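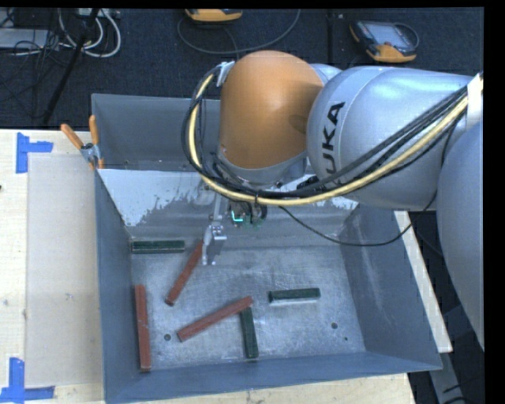
Figure 2. Robot arm above a metal bin with six blocks. Photo: Hyvönen.

4. Message Sync Between Phone and Desktop

4.1 Setup

We tested the desktop client of Lirkby, a messaging app that was first written for phones and later moved to the PC. The desktop client can run in two modes. In linked mode, every message passes through the user's phone, and the PC shows a copy of what the phone holds. In standalone mode, the PC has its own keys and talks to the server directly. The user picks a mode at first login and can change it later in the settings menu, although a change of mode clears the local message store.

The tests were run on the Delham campus network. We used 20 test accounts, each with one phone and one PC. The accounts were placed in a single group chat, and a script sent 3,000 text messages to the group in each mode. Messages were short and held no images or voice clips. We logged the time each message left the sending device and the time it appeared in the desktop window of each receiver. All clocks were set from the same time server before each run.

4.2 Phone Sleep

In linked mode, delay depended mostly on the state of the phone. While the screen was on, messages reached the PC soon after they reached the phone. Once the phone went to sleep, the link was dropped and had to be opened again, and the PC showed nothing until then. We therefore repeated the linked test with the phones locked and lying idle for 40 minutes before the first message was sent. Messages in these runs tended to arrive on the desktop in batches.

Standalone mode did not show batching of this kind. Turning the phone off during a run had no effect that we could find on the desktop side.

4.3 Message Order

Both modes kept the order of messages from any one sender. The order across senders was less steady. Linked mode sorts by the time the phone received a message, while standalone mode sorts by the server's time stamp. Two users looking at the same group could therefore see a question and its reply in a different order – a small matter in a quiet chat, but a source of confusion in a busy one. The developer, Mundodetti, documents the sorting rule for standalone mode only.

4.4 History Transfer

When a new PC is added, the client offers to copy older messages. In linked mode it fetches the latest 300 messages of each chat and loads the rest when the user scrolls up. In standalone mode the phone packs the full history into one encrypted file and sends it over the local network. If the transfer is stopped partway, it starts again from the beginning. We did not test transfer over a mobile connection.

Search works on local messages only. A user in linked mode who searches for an old message will not find it unless that part of the chat has been loaded first, and the search window gives no notice that the results may be incomplete. We return to this point in Section 5.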